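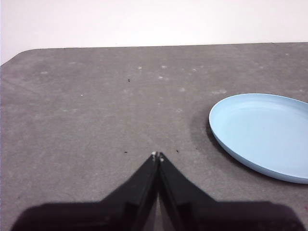

**Do I need to know anything about robots to take part?**

You need no technical background at all, and we would like most of the group to have none. If you wash up at home, you know enough.

## Call for participants: open day at the Dallgate workshop

Posted 1/28/24

Markex is looking for 57 people to take part in its open day at Dallgate this June. The day is a working demonstration of robot arms doing kitchen jobs, mainly handling plates and cleaning them. Participants watch, try the controls and tell us what they think. It is a paid call, not a public event, and places have to be booked.

We make control software for small arms. Our partner Karaca looks after the building and will run the front desk on the day. The arms themselves are set up and maintained by our own staff.

### What you will be doing

Each visit lasts 2 hours. You will join a small group and go through the following:

- a short safety talk at the door
- a demonstration at the table, with time to ask questions
- a turn at guiding an arm by hand, with a member of staff beside you
- a written questionnaire, then a group discussion over tea

The questionnaire has 13 questions. Most ask for a sentence or two in your own words. You can leave any of them blank – we would sooner have a gap than a guess. 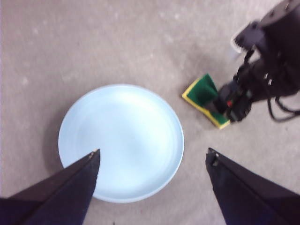
Washing-up is the part of the day we most want opinions on. People have firm habits about it, and they differ from house to house. The demonstration uses ordinary things, such as a round blue plate and a green and yellow sponge held in the gripper, so you can compare it with what you do at your own sink. Tell us where you would start on a plate, how hard you would press and when you would call it clean. Groups are welcome to disagree and the staff will not step in to settle it.

### Who can apply

You must be 18 or over on the day and able to follow spoken and written English. We want a mix of ages and of right- and left-handed people. Experience in catering, care work or cleaning is useful but not required.

Please don't apply if you or someone in your household works for Markex or Karaca. People who took part in our earlier Grosus trial may apply again, though first-time visitors will be given priority.

The workshop is on the ground floor with step-free access. Seats are provided at every stage. The arms make some noise when moving, and you can step out at any point without losing your payment.

### Payment and travel

Participants receive a shopping voucher at the end of the visit. Local bus fares are refunded if you keep your ticket. There is no parking on site apart from the accessible bays, which must be requested in advance.

### On the day

Wear closed shoes and tie back long hair. Scarves, lanyards and loose bracelets need to come off before you go near the table; lockers are free. Photographs are allowed in the tea area only.

### How to apply

Ask for a form at the Karaca front desk, or write to Markex Open Day, Dallgate Workshop, quoting reference 1287. Give your name, age, a phone number and whether you prefer a morning or afternoon visit. Please also mention any access needs.

We will reply to everyone, including those we can't fit in. If you are offered a place and can no longer come, let us know as soon as you can so that it can go to the next person on the list.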